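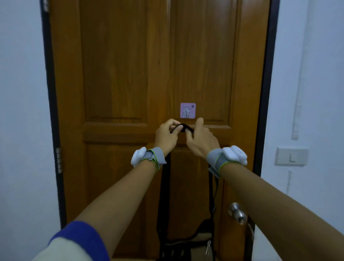 Mesfin Birhane wrote in to ask whether a stick-on hook is good enough for a small cable lift, or whether the top anchor has to be screwed in. He is building one to raise a tool bag on a closet door and doesn't want to drill the panel.

For a bag on a strap, an adhesive hook will do if you stay under the weight printed on its packet. For a motor lift, screw the anchor in. A motor pulls in jerks, and adhesive pads give way to jerks long before they give way to a steady load.

Tips from our own build, the Alik door lift:

Wipe a varnished door with rubbing alcohol before you stick anything to it. Let the pad sit 12 hours before hanging anything.

Stretch an elastic loop with both hands when you put it over a hook. Pulling from one side twists the pad.

Take keys and loose tools off the load before the first run. They swing and scratch the finish.

Set the controller to its slowest speed and lift an empty bag 16 times. Check the hook after each run.

Put the limit switch 3 inches below the anchor. Ours was closer at first and the cord jammed in July.

Keep the cord clear of the door knob and the hinge side. Open and close the door with the lift at the top and at the bottom before you call it finished.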